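Brustent Opens Gridora Tidying Collection to Outside Review, Puts Off Any Claims About Home Robots

22 Mar 2024

Brustent said today that it has finished the first stretch of Gridora, a collection of short recordings in which people sort and put away small household things using hand-held grippers. The company is releasing 800 recordings to outside reviewers ahead of any wider use. It is making no promises about what a robot will be able to do with them.
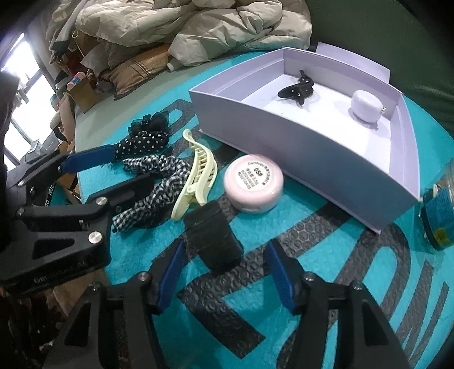
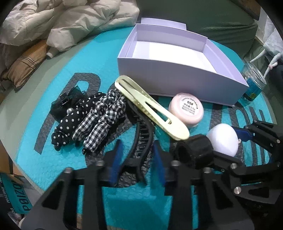
Gridora recording work with hair accessories and other small items, done with hand-held grippers.

The case for Gridora is simple enough, and Brustent thinks it has been oversold elsewhere. A person holds a gripper in each hand, does a household job, and the motion and the video are saved so that a learning system can study them later. The hope is that enough of these examples will add up to a skill. That may be so for a mug or a book. It is much less clear for a polka-dot scrunchie, which can be bunched into a new shape each time it is handled, or for a claw clip with teeth that give a gripper finger very little flat surface to hold. Brustent picked small, awkward goods like these because they are where the company expects its own method to do badly.

"We keep hearing that the data problem is solved and all that's left is to collect more of it," said Mackenzie Gill, who leads the Gridora work at Brustent. "I don't believe that, and I'm the person doing the collecting. A recording shows you what a hand did. It doesn't show you what the person felt through the handle, or why they let go and tried again from the other side."

Reviewers will be asked to look for three kinds of trouble in particular. The first is recordings that are too neat, where the operator has done the same job so many times that the hard parts have been smoothed out. The second is clutter that stays the same from one recording to the next, which can teach a system to know a table when it should be learning to know a clip. The third is labeling. Brustent's written labels were made by 2 people working apart from each other, and they did not always agree on when a grasp had started or ended. Where they disagreed, both versions have been kept.

An earlier plan called for 2,000 recordings before anyone outside the company saw them. Roald Vik, who manages collection sites for Brustent, argued against it and won.

"If there's a mistake in how we hold the things or where we put the cameras, I'd like to hear about it before we've made it that many more times," Vik said. "It's slow work and people's wrists get tired. I'm not going to ask them to do it over on a guess."

Operators work in sessions that end after 12 recordings, followed by a break. Failed attempts are kept along with the good ones – dropped items, missed grabs, boxes knocked sideways. Brustent had been advised to delete them. The company has seen no proof that cleaner sets make better robots, and it would like somebody to run the comparison.

The review will be led by Marilou Umali of Olodard, a testing firm that has no stake in Brustent and will be paid the same fee whatever it finds. Olodard will train a test system on part of the collection and try it on items that appear nowhere in the recordings.

"I told them up front that I expect the first results to be poor," Umali said. "Most demonstrations in this field are done on the same objects the system was trained on, and then people act surprised when it can't pick up a different hair clip. We'll publish the failure rate next to the success rate, in the same size type."

Brustent will not take orders, announce a product or show a working robot as part of Gridora. Requests for a live demonstration have been turned down. The company also declines to give a date by which a machine might tidy a dresser top without help, having found no method of estimating one that it trusts.

Olodard's findings are due in July and will be posted in full, including any sections Brustent disputes. A decision on whether to go on collecting will be made after that. Stopping is one of the choices.

Research groups that wish to review the recordings may apply in writing to Vernon Boychuk, data access, Brustent. Applicants should say what they plan to test and whether they are willing to share results that come out badly.

Media contact: Mervin Morin, Brustent press office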